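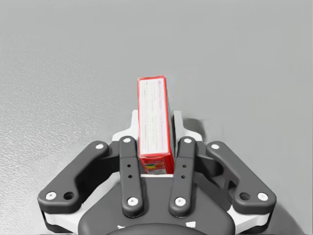
Wrist view, box in the inner fingers, sim.

November 2018
Stenorico sim, teleop demos, red box task

Back on the small red box today. Task as written in the Katbridge sheet: pick up the box, carry it to the red pad, set it down on its end, back off. All demos by remote control with the hand controller, no scripted motion.

Controller gain was still at the old setting when I started and the wrist overshot every time I tried to line up. Dropped it by half. Slower, but I can stop where I mean to. If you use the rig after me, leave it there or write down what you change.

Grip notes. Coming in square to the narrow sides works best. If I come in at an angle the box twists as the fingers close and ends up leaning, and then the place goes wrong even when the pick looked fine. Low on the box is better than high – a high grip lets the bottom swing during the carry. I would like the wrist view to be the one I steer by for the last bit of the approach and the outside view for everything before that. Switching between them mid-demo costs me a second or so and it shows in the logs as a flat spot.

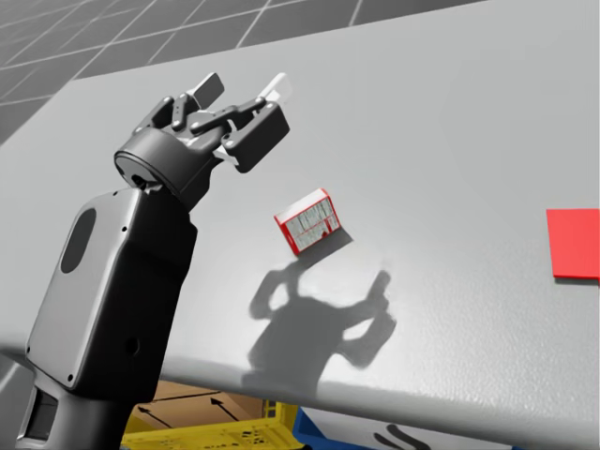 Depth is the harder part from the outside view. I keep thinking I'm over the box when I'm still short of it or off to one side. The arm's shadow on the table helps once you learn to read it, but it's easy to steer by the shadow and forget the arm. Asked Goncombe whether we can get a second fixed view from the side. No answer yet.

Recording: 41 demos kept, 6 thrown out. Four of the discards were dropped boxes, the other two were me bumping the table on the way down. Kept the slow ones. The Schumacher loader cuts anything over 2,000 steps without a warning, so check the length before you export. One of mine was 3,202 and lost its whole place phase. I trimmed the idle time at the front and it went through.

Still to do:
– rerun the training with the flat spots left in, then with them cut
– start the box at more angles, mine are too much alike
– fix the success check, it passes a box that is lying half off the pad
– ask about the side view again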